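Renting a PA for a small hall: what I learned this year

I put on a small music night in a rented hall a few times a year. It holds 27 tables if you squeeze, though I never set out that many.

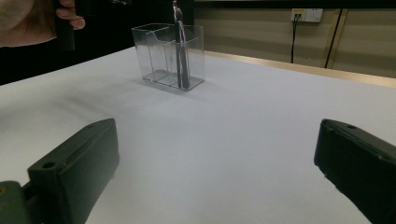

For the first couple of years I borrowed whatever the bands brought with them. That worked until August, when the two bands on the bill each assumed the other was bringing speakers. I found out at four in the afternoon. I drove to Folano, the rental place out past the lumber yard, and took what they had on the shelf. It was too big for the room and cost more than the door money. Since then I've rented properly, in advance, and I've kept notes.

The first thing is the request form. Folano, Naltar and Sembiring all have one on their websites, and they all ask for roughly the same information in a different order. I used to write "small PA for a band" in the box and leave it there. You get a call back with a lot of questions, or you get a quote for a system somebody guessed at. Now I write down the size of the room, how many people are coming, how many microphones, how many things need to plug in directly, and whether there is a drum kit. Quotes come back quicker that way and they are closer to each other.

Measure the room yourself. The hall's own website had the length wrong by 14 feet. It also said there was power at the back of the stage, and there is, but both outlets are on the same circuit as the kitchen. We lost sound during the second song one night when the coffee urn was switched on. I now run one long extension from the hallway and tape it down the whole way.

Cables are where I've gone wrong the most. Speaker stands go farther out than you expect, and then the cable has to go up and down the stand and along the wall. If I measure 22 feet on the floor, I ask for a 50. Naltar includes a basic set of cables in the price. Sembiring lists each one as a separate line, which looks petty on the quote but does mean you can check them off when you load the car. I've come to prefer that.

Delivery or pickup depends on the car. I have a hatchback. Two 12-inch speakers, two stands, a small mixer and a crate of cables will fit with the back seat down and nobody in it. Add a monitor wedge and it won't close. Delivery from Naltar costs me less than borrowing a van once I've paid for gas, so for anything with monitors I have it delivered. Ask what delivery means, though. One firm's driver left everything inside the front door, and the hall is up a flight of stairs. He was perfectly polite about it. I hadn't asked.

Check everything before you sign for it. I plug in each speaker, run a phone through the mixer, and talk into every microphone. It takes 20 minutes. On the last order one mic had a dead switch and they swapped it that day with no argument. If I'd found it after the show it would have been my word against theirs.

On insurance, read what the damage waiver covers. The one I was offered covered accidental damage but not theft from a vehicle, and not liquid. In a hall that serves beer, liquid is the main thing I worry about. I keep the mixer on its own table now – drinks go on a different one, and I put a sign on it.

I don't own any lighting and haven't rented much. I took two Estora LED bars once because they were cheap to add. They were fine, but I set them too low and the singer couldn't see the front row. If I get them again I'll pay for the taller stands.

Returns are usually due by noon the next day. I ask for a later time when I book, and so far all three places have agreed to it for no charge. It helps a lot if you've been coiling cable until one in the morning. Coil them properly, by the way. Sembiring charges a fee if they come back in a knot, and it's in the terms, so there's no use complaining.

The next night is 5th November, three acts, no drums. I've booked the smaller system from Naltar with one extra microphone and two spare cables. Doors are at seven and I'll be there from three setting up. If you're coming, park on the street side, the lot behind the hall is being resurfaced.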